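Speaker notes — Gonell photo evening, October 2026
Talk: entering open calls without losing your mind
Speaker: Dinesh Rathnayake

Hello and thanks for having me. Mention the train, mention Lindach, get on with it.

I sent my first pictures to an open call in 2010. I had no series at all, just a folder of things I liked, and I sent the lot (yes, really). The rejection came in two lines. I've still got it somewhere!

Since then I've been on the other side of the table too. Last year I helped read entries for the Vada prize, and we had 1167 of them. After the first pass we were down to 117, and that's where the arguing began — good arguing, mostly, with a lot of tea.

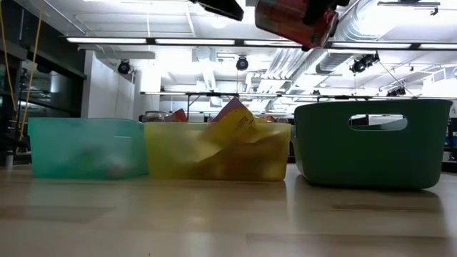

How many pictures should you send?
Fewer than they let you. If the limit is ten and you've got seven strong ones, send seven and go to bed.

Slow down here. People usually want to write this bit down.

The statement. Keep it under 200 words, even when the form gives you more room. Say where you made the work, who's in it and what you were after. I read so many that opened with a quote from a philosopher, and I'm afraid I skipped every one of those quotes. Read the Wanigasekara statement out loud — it's short, it's a bit clumsy and I remembered it for weeks.

Then the order of the pictures. I print mine small and shuffle them about on the floor until two of them start talking to each other. My first one is always the picture I'd be happy to see on its own, in case somebody stops there.
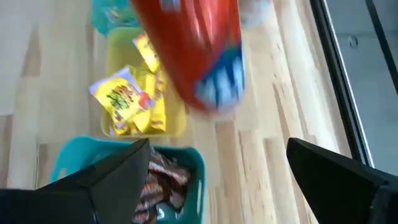 Fees and small print

Ask for a show of hands: who's paid to enter something this year? Wait for the groans.

I set myself a yearly limit in April and stick to it. Check who keeps the rights, and check whether the winner has to pay for their own framing. I got caught by that one and I'm still cross!

Then questions, if there's time.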